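Gistdale Bathroom Floor Cleaner, by Moodley

We started making this one after years of scrubbing our own bathrooms with whatever was under the sink (and being let down by most of it!). Gistdale is a gentle liquid for stone, tile and marbled floors, and it's lovely around a freestanding tub, where soap film likes to gather. It has a light, clean scent that doesn't hang about all day.
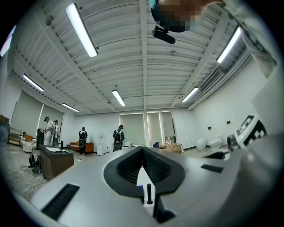
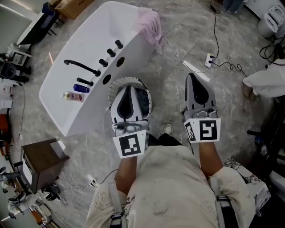 Second photo: gray marbled floor beside a white freestanding tub.

How to use it

Sweep first, then stir 2 capfuls into a bucket of warm water.
Mop in small sections and let the floor air dry.
On natural stone, please try a hidden corner before you do the whole room.

Size: 500 ml bottle, good for around 31 buckets
Also sold in a pack of 3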